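Stamp not printing clean – ticket notes
Opened by: Dumisani Hlongwane, Ekarura packing desk
Priority: normal (tags go out end of August)
Status: open, waiting on pad

Problem: round stamp giving patchy ring on paper. Blue is strong in places, mottled in others, lighter in the middle. Need 300 tags done, can't send them like this.

Kit: clear stamp with the faceted knob and black base, blue pad in clear hinged case, white table. Paper is Limolum, the cheap pack of 2000.

09:40 Wiped the base with a damp cloth, dried it, tried again. Still patchy.

09:55 Stood the stamp upright on the table to see if it rocks.
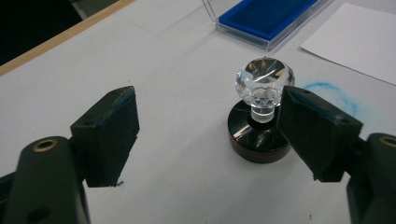 Pressed down on the knob with one finger, all the way round. Can't feel any wobble. So prob not the base.

10:10 Tried pressing harder. Worse – edges went blobby. Tried lighter, two dabs on the pad then a slow press. Bit better on one side only.

10:25 Rang Gukico, who sold us the pad. They said fresh pads can hold too much ink on top, blot with scrap first. Also said put something soft under the paper, hard table dosen't give at all. Fair point.

10:40 Ink getting on the table as well now. Please wipe before putting any tags down, we lost 69 last time from smudges on the back.

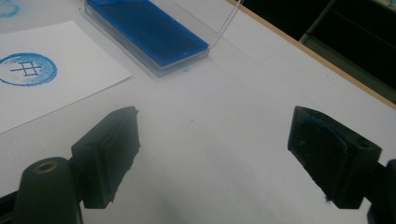

Blue pad with lid open, test sheet to the left.

To do:
– blot pad, retest
– folded cloth or old magazine under the sheet
– try the Grønli card, smoother than the Limolum
– close the lid between goes!!

If still patchy after that order a new pad, same blue. Will do the first 200 tags by hand-writing if I have to. Leaving open til I've had a go with teh cloth.

DH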